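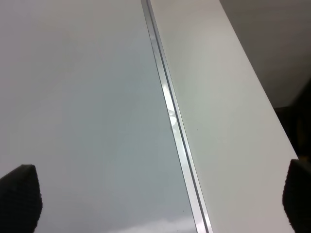 Fig. 4. Metal strip between the glossy panel and the matte panel, with the fingertips to either side.

Home Build guide Wiring Calibration Downloads Contact
Search this guide Enter keyword Go
Last updated: December

4. Setting the surface height and seam exclusion

This section applies to the Vinenley bench arm fitted with the Sedel two-finger gripper and wrist camera. Complete section 3 (joint zeroing) first. The arm must be bolted down before any step that moves the fingertips towards the worktop.

A glossy surface and a matte surface do not give the same result in the surface finder. The glossy side returns reflections, and bright spots on a metal strip may be taken for objects. Each side is therefore measured separately and the strip is excluded.

CAUTION: Keep one hand on the stop button during steps 3 to 7. The height limit is not active until step 8.

1. Wipe both panels and the strip with a dry cloth. Dust specks show up clearly on pale surfaces and are sometimes reported as parts.

2. Open the Hondia control panel and set the speed to 27. Do not use the speed slider on the pendant — it resets when the gripper is opened.

3. Move the arm over the glossy panel, well clear of the strip. Open the fingers fully.

4. Lower in single steps until both fingertips touch. Press Store A. If only one fingertip touches, go back to section 3.5 and level the wrist.

5. Raise the arm, move it over the matte panel and repeat. Press Store B.

6. Compare A and B. A difference of up to 500 encoder counts is normal for two panels joined by a trim. If it is larger, check that both panels are screwed down along the whole of the joint.

7. Place the gripper above one end of the strip and press Mark. Move to the other end and press Mark again. The strip may lie at any angle to the base. Do not try to square it up by turning the wrist.

8. Set Exclusion to On and Height limit to On. Save under a new profile name.

Note: The strip will look wider at the near end of the camera view. Enter its measured width with a rule, not the width taken from the screen.

Note: If the finder stops with error 267, it has locked on to a highlight. Switch off any lamp directly above the bench and run it again. Rongrong Wei's fix, a sheet of tracing paper taped over the lamp, also works and has been left in place on the workshop bench.

CAUTION: Do not drag closed fingertips across the joint. The textured covers catch on the metal lip and pull off at the tip. Spare covers are in the Tang drawer, second from the top.

Profiles saved before firmware 2112 do not store the exclusion line. Load the old profile, repeat step 7 and save again. Gediminas Ozoliņš keeps the converted profiles for the workshop arm — ask him before overwriting one.

Next: 5. Gripping force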